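Setting a Table for One

Our table-setting evening in December was the fullest we've had – 13 of us squeezed in with our placemats rolled under our arms, and I came home so full of ideas that I reset my own kitchen table before I'd even taken my coat off!

The theme was one place, one person. We spend so much time talking about big holiday tables that the single setting gets forgotten, and it deserves better. Most of us eat breakfast alone at least some of the time, and a good cloth and a favorite mug can make ten minutes with toast feel like a real meal.

Yasmine Bennani got us started with patterned cloths. Her advice was to choose the busiest one you own and then keep the plate fairly quiet (she brought 11 placemats to prove it, and we tried every single one). I had always done the opposite, with a plain cloth and a loud plate, and I'm completely converted. Turning the mat on the diagonal was another little revelation. It does take up more room, so people with small tables may want to try it before falling in love with the idea.

My favorite combination of the night had a patchwork placemat in navy, mauve and cream, a cream and yellow plate with a brown leafy sprig, and gold flatware, with a light blue mug for the tea drinkers. I would never have put gold next to all that blue, and now I want to do it every morning. The pink tray with its little colored pieces is such a cheerful extra, too. 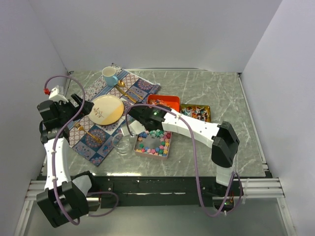 Zinash Bogale wrote in afterward to say that she loves gold flatware but gave up on keeping it with her everyday set, as the two kept getting jumbled in the drawer. She now rolls hers in a dish towel, one setting to a roll, and keeps the rolls in a bread basket on the sideboard. Guests get to unroll their own, and her grandchildren think it's the best part of dinner.

I tried it the next day and it works beautifully! I managed 3 rolls before I ran out of decent towels, so the rest of mine will have to wait.

A few people asked about clear glasses on a patterned cloth. Yes, please – the pattern shows right through, and you don't have to match anything. Colored glass can be lovely as well, but try it with the plate in place before you decide.

Next time we're doing soup bowls and side plates. Bring one bowl you love and one you never use, plus a cloth if you have a spare. Doors open at 6, and the kettle will be on.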